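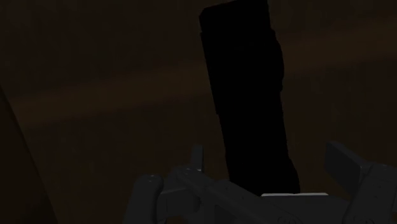 Last updated: August
Print this post | E-mail this post

I've been using the Flostness simulation pack from Plirnitz for 9 days now. It's a set of rendered rooms and objects for testing an arm before you run anything on real hardware. The full library has 3682 objects. I paid for the smaller plan, which stops at 3000.

Setup took me most of an evening. The installer wanted an older driver than mine, and the help page skips that step. After that it ran fine.

Most of my time went into the living room set, with the white arm on its block, the leather armchair and the wood floor. You can load a wrist view and a room view of the same run. I keep both open, as the wrist view is very dark and I get lost in it. Odd shapes are where the pack earns its price. Plain boxes I can make myself.
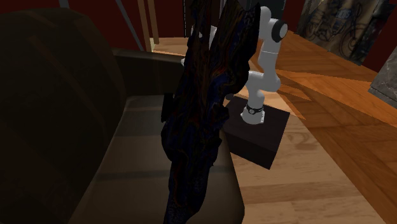 Chinyere Ibrahim wrote to me that the lighting can be changed per room in the settings file, and that she would skip the yearly plan until the export bug is fixed. I pay monthly, so I'll wait and see.

Filed under: Robots, Software, Reviews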